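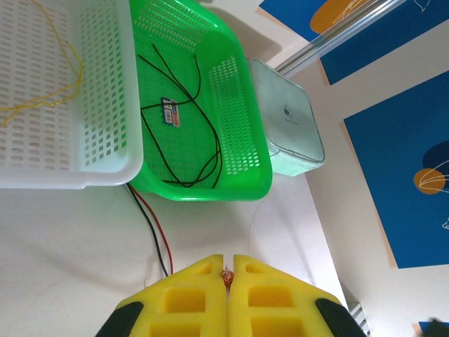
Yellow and black, small coppery bit in the middle

Topic: Yellow for a dark hallway??

maribeth_g
Okay, I'm finally painting the hallway and I want YELLOW. The trim is staying dark gray. My sister Eleni says I'll hate it by July. Quote from Siso is 280 for the walls, 300 with the ceiling. Too much?

trurier_tom
300 is fair, but please don't do the ceiling. We did ours and everybody looked seasick.
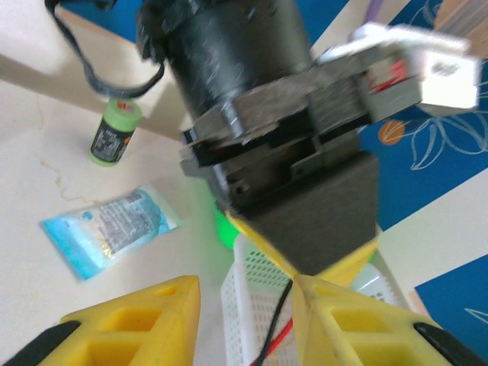
maribeth_g
Gray trim is the part I'm sure of, Tom! It's the walls I keep going back and forth on. Bright yellow right up against dark gray and black like that looks so crisp to me, and a pale butter would just go muddy (we get no daylight in there at all).

EleniPetek
Still voting butter. You sleep ten feet from that hallway.

paintpot660
Disagree with Eleni, go bright. Two coats minimum though, yellow covers terribly.
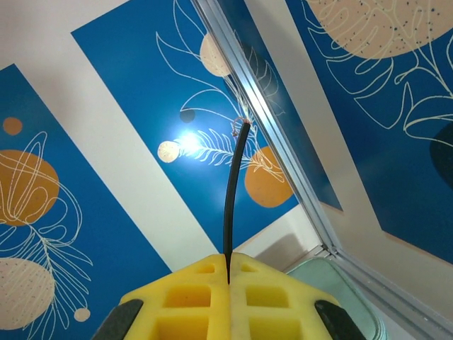 Same yellow, a bit warmer down in the hollows

trurier_tom
Fine, bright walls. White ceiling. I'm not budging on the ceiling.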